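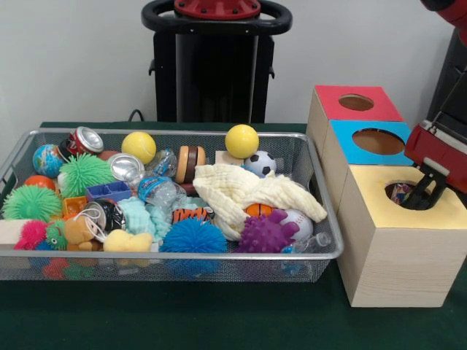

Wire basket of toys, balls and cans, with stacked wooden boxes to the right.

Handout 4: Retries, and what to do when the other side doesn't answer
Course: Small Automations, evening section at Stultmont

Welcome back, everyone. Last time we got our first scheduled jobs running, and a good many of you stayed past the end to ask the same question in different ways: my job calls some web service, the service doesn't answer, now what? So I have moved the material on reports to October and we'll spend this whole session on retries. Please read the handout before class if you can, even if you only skim it over dinner.

1. Three kinds of failure

When a call to another service fails, one of these has usually happened. The request never got there. Or it got there and the service said no. Or it got there, the service did the work, and the reply was lost on the way back to you. From where your job sits, the first and the third look exactly the same (you waited, and you heard nothing), and I'd like you to keep that in the back of your mind all evening, as most of the trouble in this topic grows out of it.

2. When to try again

Timeouts, dropped connections and most of the 500 family are worth another try. A 429 means you are asking too often, so wait and then ask again. If the reply has a Retry-After header, please respect it! Most of the rest of the 400 family will fail the same way every time. A 401 with the wrong password is still a 401 an hour later, and all you get for your patience is a longer log.

3. How long to wait

Start with a short pause and double it after each failure: one second, two, four, eight, and so on. Put a ceiling on the pause and a ceiling on the number of tries. For the class project we use a longest wait of 20 seconds and no more than 10 tries in all. Then add a bit of randomness to each pause, which people call jitter. Without it, every job that failed at the same moment comes back at the same moment, and a service that was just getting on its feet gets knocked over again.

In pseudocode:

tries = 0
pause = 1
loop:
 tries = tries + 1
 result = call the service
 if result is good: stop, success
 if result is not worth retrying: stop, failure
 if tries = 10: stop, failure
 wait a random time between 0 and pause
 pause = the smaller of pause * 2 and 20

4. Doing the same thing twice

Back to that lost reply. Say your job creates order 1097 in Grivow, our practice order system, and the answer never arrives. You retry, and now there are two orders. The usual cure is an idempotency key, a long word for a simple habit: make up one unique value for the piece of work, send it with every try, and let the service notice that it has seen that value before. Make the key once, before the loop. If you make it inside the loop, each try gets a fresh one and you are right back where you started (I have done this myself, and it took me most of an afternoon to spot).

5. Giving up nicely

After the last try, write the failed item somewhere you will look. In Skurnum, the job runner on the lab machines, that is the "held" list. Save the input, the last error and the time. A line that says "item 2212 failed" is very little help the next morning.

For next time

Add the loop above to your Georgiev exercise, then point it at the practice address that fails on purpose. Bring your log, printed or on your laptop. If you finish early, read the notes on timeouts in the course folder and set a time limit on each single call as well, as the loop alone won't save you from a call that hangs forever.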